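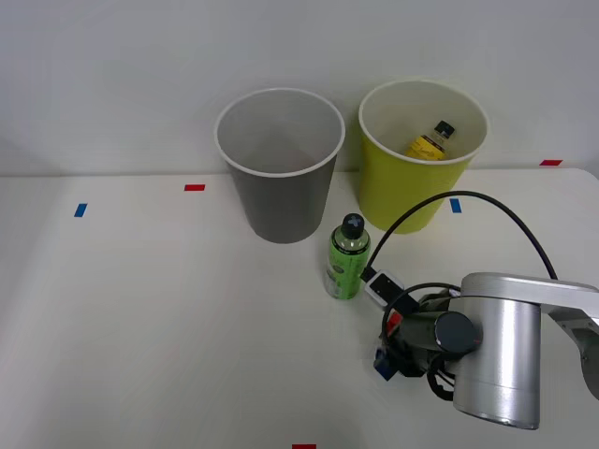
The grey and yellow-green cups, with the little yellow-label bottle in one of them and the green one standing on the table.

Last updated: January

Dear all,

Thank you for the kind replies about the drinks table at Clostusham. I meant to answer sooner, but I have been up to my elbows in paper cups and bits of coloured tape, as you can imagine!

On the list last night, someone from the Juscombe group wrote:

> We have 200 paper cups left over from the summer and no idea
> what to do with them. Is it worth sorting small bottles into
> cups, or do they just topple over? And where do you look for
> the date on a can? I have turned ours round and round and
> cannot find it on the side.

Do keep the cups, please. I find a cup with a rolled rim makes a very decent stand for one small bottle – it leans a bit, but you can still see the cap and most people can tell what it is from that. I wouldn't try two in a cup. The larger bottles I leave standing on the table. For the tape, I use short strips of red and blue, stuck straight on the top, so that whoever sets up next knows where things go without having to ring me.

As for the cans, turn them upside down and look inside the rim.

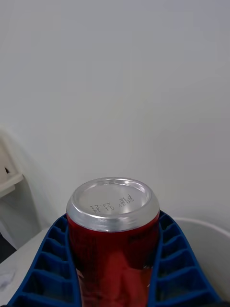

The printing is tiny, and it may well be the wrong way up when you find it, so take your reading glasses and stand near a window. If you can't make out the whole code, put the can to one side and let somebody with younger eyes have a go. We had 10 in that pile at Skostton last time and I was very glad of the help.

I can bring 4 rolls of tape over to Juscombe if you are short – just let me know before the weekend, and do say whether you would like the red or the blue. I have plenty of both and would be glad of the cupboard space!

Warmest wishes to you all,
Skostton drinks table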